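The Drawer of No Return

Every home I've ever lived in has had one drawer that won't shut. Mine is in the kitchen, under the kettle, and last February I finally tipped the whole lot out to see what I'd been paying rent on.
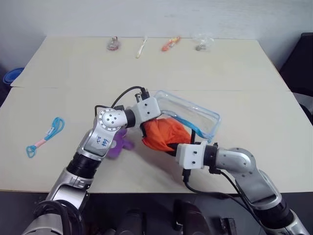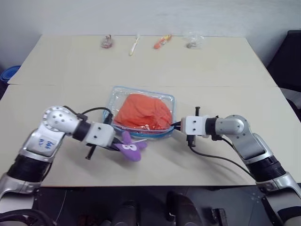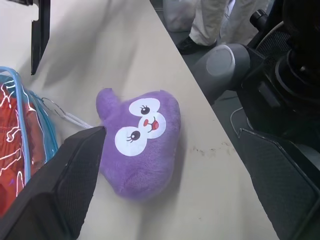

My friend Iqra Swati came round to help, which mostly meant eating my biscuits and shouting "bin!" from the sofa. She's ruthless, Iqra (she once gave away a fondue set while it was still warm). I'm the other sort. I found a key to a flat in Zirkberg I left years ago, 31 rubber bands and a birthday card for my cousin Khurram that I'd never posted, and I wanted to keep every bit of it!

We got it down to one shoebox in the end, after a proper row over the rubber bands. I posted the card too, with a fresh stamp. Khurram rang to say thanks and asked if I'd come across his tape measure. It was in the shoebox.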